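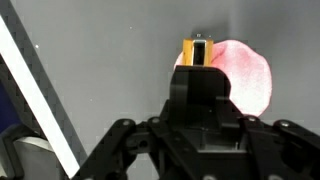
## Merging duplicate people

Rellell flags two records as possible duplicates when the surname and baptism year match.

1. Open **Tree > Check records**.
2. Select the pair, such as the two entries for Satish Tyagi.
3. Compare parents and sources side by side.
4. Choose the record to keep and click **Merge**.

**Note:** Sources from both records are kept – up to 40 per person. Trees with more than 400 people may take nearly 2 minutes to check.

**Caution:** A merge can't be undone after you close the tree. Export a backup first.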